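How to compare two sets of gripper fingers without fooling yourself

Posted February 12, 2018

Every gripper is marvellous in its own catalogue. The only way to find out which one suits your bench is to put both on the same arm and give them the same dull job until one of them sulks. We did it with the Ondale rubber-faced fingers and a harder pair from Becerra, and these are the steps we ended up with after doing most of them in the wrong order.

You will need an arm, both sets of fingers, a wrist camera, a tray with compartments and something awkward to pick up. Set aside an afternoon. Then set aside another one.

Step 1. Choose a rude object

Cubes flatter everybody. Pick something smooth, round and a bit too wide for comfort, ideally with a change in width so the fingers have a chance to land on the wrong bit. If it tapers, better still. A taper gives a lazy grip somewhere to slide.

Step 2. Fix everything that isn't the finger

Same arm, same speed, same closing force, same tray in the same spot. Tape the tray down. We didn't at first, and spent 21 grasps measuring how far a tray can travel across a table.

Write the closing force on the first line of your notes. On the Serkesitz controller it goes back to its default whenever you swap tools, and it does this very quietly.

Step 3. Check the wrist view before you start

Close the fingers slowly on the object and stop. Look at the live picture and ask whether you can see where each finger meets the side. With a wide object you may find that it fills the middle of the view and leaves you precious little else.
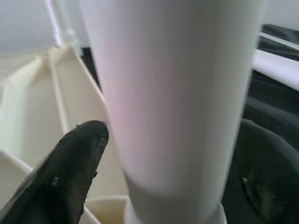 A pale cylinder between two black fingers is about as kind as it gets for contrast, and the outlines still go soft this close to the lens. The left fingertip can be judged fairly well. The right one is mostly a dark lump, so take your readings from the left and be consistent about it. Note any scuffs and nicks now – otherwise you'll blame them on the test later.

Step 4. Run the grasps in blocks

Do 90 with one set, swap, do 90 with the other, then go back to the first set for a short block. If the first set has changed its mind by then, something in your setup has moved and you get to start again. Ours had. We did.

Step 5. Score it simply

Held, slipped or dropped. We tried a ten-point scale and ended up arguing over sixes. In the final run, roughly 215 grasps were clear enough to score. The rest went in a column marked "hm".

Step 6. Wipe the fingers and repeat a few

A dusty rubber face can behave like a different product. Use a dry cloth, and do both sets, including the one you don't like.

The full log sheet is on the Prikport project page, in the April folder, which was made early by someone optimistic.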